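Search this site Search for:

Looking After Your Game Discs, Cartridges and Controllers

Apr 3, 2022

Most of the games in our house live in one cabinet in the living room, and over the years they have been through spilled juice, a damp basement and two moves. These are the cleaning and storage habits that have held up. None of them needs special equipment, and most can be done at the kitchen table.

Discs

Hold a disc by the edge and the center hole. If it is dusty, rinse it under lukewarm water before you touch it with a cloth. Dust dragged across the surface makes fine scratches, and fine scratches are what cause a console to stall halfway through loading a city or a race track.

For fingerprints, put one drop of plain dish soap on a damp microfiber cloth and wipe in straight lines from the center out to the rim. Do not wipe in circles. Rinse, shake off the water and stand the disc on its edge on a clean towel until it is dry. Paper towels are too rough for this, and so is the hem of a T-shirt.

Toothpaste is often suggested for scratches. I tried it on a scuffed copy of an old Koditis racing game and it left a haze that took longer to deal with than the scratch. A shop with a proper resurfacing machine will do a better job. Before you pay for it, hold the disc up to a lamp with the label side facing you. If light comes through in pinholes, the label layer is damaged and polishing the other side will not help.

Cartridges

If a cartridge does not start, don't blow into it. Moisture from your breath stays on the contacts. Dip a cotton swab in rubbing alcohol, press out the extra against the rim of the bottle and run it along the contacts from side to side. Turn the swab when it goes gray. Follow with a dry swab and wait ten minutes before you put the cartridge back in.

Older cartridges may need three or four swabs. My copy of Jutemcombe, bought at a yard sale in June, took 8 before they stopped coming out black.

Cases and paper inserts

Price stickers come off more easily with a hair dryer on low. Warm the sticker for a few seconds, lift a corner with a fingernail and pull slowly, keeping it flat against the case. Any glue left behind can be wiped off with a little cooking oil, then soap and water. Take the paper insert out first. Oil gets under the clear sleeve and leaves a stain that does not come out.

Manuals that have gone wavy from damp can be flattened between two sheets of plain white paper under a stack of heavy books. Give them a week. Don't iron them – the ink on glossy pages will lift.

Controllers and headsets

Unplug the controller or turn it off. Run a wooden toothpick along the seam where the two halves of the shell meet, then go around the base of each stick with a dry, soft toothbrush. Wipe the grips with a cloth that is barely damp. If a button sticks, a swab with a small amount of alcohol around its edge usually frees it after a few presses.

Headset cushions should be wiped after long sessions, especially in summer. If they come off, wash them by hand in soapy water and let them dry overnight before putting them back. Replace them when the covering starts to flake.

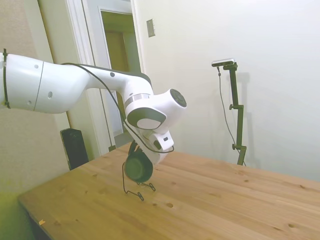 Coil cables loosely and fasten them with a strip of hook-and-loop tape. Wrapping a cord tightly around a controller bends it at the same point every time, and that is where it will fail.

Shelves and storage

Keep cases upright like books. Stacked flat, the ones at the bottom bow and the discs can come off their hubs. Leave enough room on each shelf that you can pull a case without dragging its neighbors out. I have 151 cases in a cabinet that would hold 200, and that is a comfortable amount.

Keep the cabinet out of direct sun, which fades red and yellow spines first. A packet or two of silica gel on each shelf helps in a damp room. Change them when the seasons change.

A simple list saves buying the same game twice. Mine is a notebook with one line per title, sorted by publisher, so everything from Adamczyk is on one page and everything from Sedska on the next. Write down where a loaned game went, and cross it out when it comes back.

Old save cards go in a small envelope taped inside the cabinet door, labeled in pencil.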